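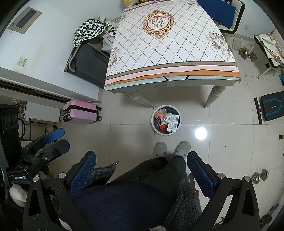

The table, clips on.

February notes on sodium

I switched from tracking calories to tracking sodium at the start of the month. Calories I can estimate by eye well enough after a few years of doing it. Sodium I can't, and my last set of readings at the doctor's office had crept up enough that she asked me to bring it under 2,300 mg a day and come back in the spring.

Method first. Everything gets weighed in grams on the kitchen scale before it is cooked. Packaged food is entered from the label. Restaurant food is entered from the chain's own sheet if there is one, and otherwise I use the closest match in the database and mark the entry with a question mark. I use Bite for the log. It exports to a plain spreadsheet, and the free version lets you pin one nutrient to the top of the day view.

The daily average for the month came out at 2,331 mg. That is over the target by a small amount, and the small amount is probably less than the error in the entries with question marks. The weekdays were under. Friday was over every single week, and the reason is takeout from Gekham, where the noodle soup alone uses up most of a day's allowance if you finish the broth. I have started leaving the broth.

Bread was the larger problem. I had never thought of it as salty. The loaf I was buying, the Kurkis seeded one, comes to 579 mg for 2 slices the way I cut them, and I was eating that at breakfast and again at lunch. So half the day was gone before anything that tasted of salt. I tried the low-sodium loaf from the store in Rerkstead and it was dry on day one. What I do now is bake my own on the weekend with the salt cut by half. The dough rises faster with less salt in it, so I shorten the first rise by 30 minutes and check it early. The crumb is a little more open than before. It toasts fine.

Other changes, in the order I made them:

Canned beans get drained and rinsed under the tap. I don't log a lower number for this, as I have no good way of knowing how much comes off.

Stock is homemade or left out. The "reduced sodium" cartons are reduced compared with the regular carton and still high by the cup.

Soy sauce is measured with a spoon. I used to pour it, and my pour was more than twice what I had been logging.

Cheese stayed. I weigh it.

Setsuko Onishi left a comment on the January post asking about potassium salt substitutes. I asked at my appointment and was told no for the time being, on account of a medication I take. If you have any kidney trouble or take blood pressure pills, ask before you buy one. I have not tasted it and can't say whether it is bitter, as people claim.

Taste did adjust, though later than I had read it would. For the first two weeks the soup was flat and I put lemon in everything. By the third week I had stopped reaching for the lemon. Plain crackers from the old box now taste strongly of salt, which makes them easy to leave alone.

Weight is unchanged apart from a drop in the first few days that I put down to water. I wasn't trying to move it.

For March I'm keeping the same target and adding a column for fiber. I also want to redo the bread numbers with a proper baked weight - I have been dividing the dough weight by slices, and the loaf loses water in the oven, so the per-gram figure is off. The spreadsheet goes up once that is fixed.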